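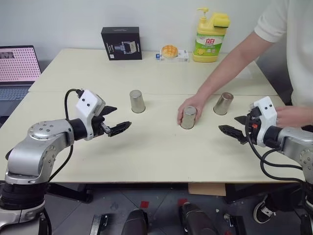 Cup placement on the two-section table, Likisgate site.

Call for participants: tabletop cup sessions

Rendora is recruiting adults for paid sessions at its Likisgate site in April. The work consists of setting out, shifting and resetting metal cups on a table according to a written sequence. Experience is not required. The task is light but repetitive, and accuracy matters more than speed.

Task

Each session uses three stainless steel cups, placed upside down in a row. The participant receives a sequence card and moves the cups by hand, one at a time, in the order given. Between sequences the cups go back to a loose row near the center of the table. Spacing does not need to be exact. Cups stay inverted throughout and should be lifted, not dragged, when the card says "lift." When it says "slide," the rim stays in contact with the tabletop.

The surface is two table sections pushed together. Do not park a cup on the seam. 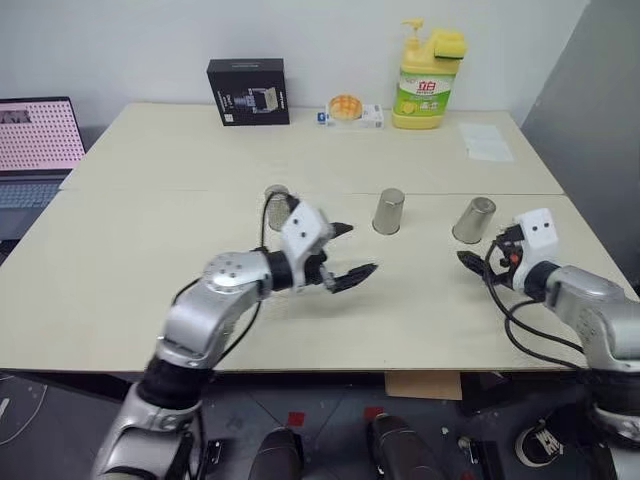
Hands come off the table at the end of every sequence and stay off until the session lead calls the next card. A sequence that is interrupted gets repeated from the first move. If a cup tips over, leave it where it lands and say so.

Schedule and pay

There are 12 places. A participant attends 2 sessions on separate days, each lasting 2 hours with a break at the midpoint. Morning sessions start at 9:30 a.m. and afternoon sessions at 1:30 p.m. Payment is at the standard Rendora participant rate, stated in the confirmation letter, and is made after the second session. Travel within the Liltar zone is refunded on presentation of a ticket or parking receipt.

Requirements

Age 18 or over.
Able to use both hands freely and to reach across a table while seated or standing.
Able to read short printed instructions in English.
Normal or corrected vision.
No current hand or wrist injury.

Left-handed applicants are encouraged to apply; 6 places are held for them until the closing date. Rings, bracelets and watches must be removed before the session. Sleeves should be close-fitting or rolled to the elbow. Lockers are provided.

How to apply

Apply through the participant form on the Rendora website, quoting "Nic Aodha cups" in the subject field. State your dominant hand, preferred start time and any dates you cannot attend. Incomplete forms are not processed. Applicants who took part in the earlier Nic Aodha stacking sessions may apply again but will be placed on the reserve list first.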